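Bench notebook, Fevstead dye room
June, started 8:40 a.m.

Second run of the walnut hull bath on the Rudd wool. Last week's skeins came out patchy at the ties, so this time I used loose figure-eight ties and soaked overnight. Dry weight of the wool was 630 g. Hulls are from the Trarnow sack, the older one.

Bath went on at 9. I brought it up slowly and held it at 83 C. The burner on the left still runs hot, so check the thermometer on that side too. 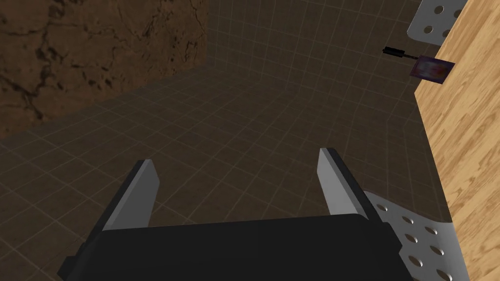

Stirred every ten minutes, lifting from the bottom. At the one-hour mark the test strand was a mid brown, warmer than the first run. Emília Sokol looked at it by the window and thought it could take longer. Left it in for another 29 minutes, then heat off and lid on.

Rinse
Three changes of water, 2,000 ml for each skein. The third still had a little color in it. I did not add vinegar - want to see the plain result first.
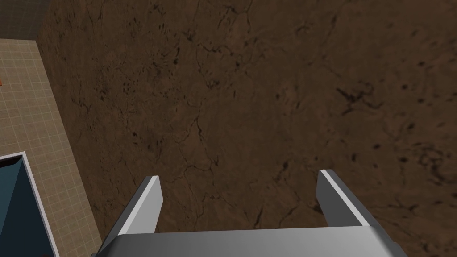 Iron test
Cut short lengths from skein 2 and dipped them in the weak iron bath, two minutes and five minutes. The two-minute piece went gray-brown. The five-minute piece is close to black and feels harsh, so five is too long for this yarn.

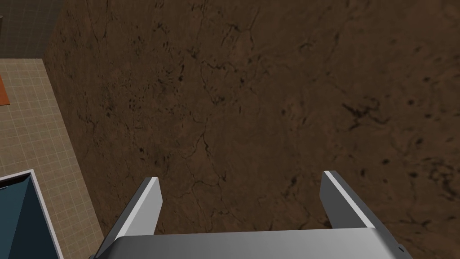 Both pieces are pinned to the card with the Nudis cotton samples. The cotton barely took any color, same as before, and I don't plan to repeat it without a tannin step. 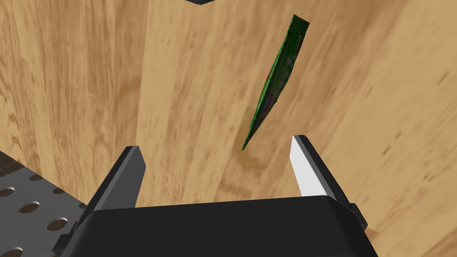 Green packet above the wood surface.

To do: wash test on skein 1, label the iron jar, ask Emília if she wants the leftover bath. It's in the lidded bucket under the sink.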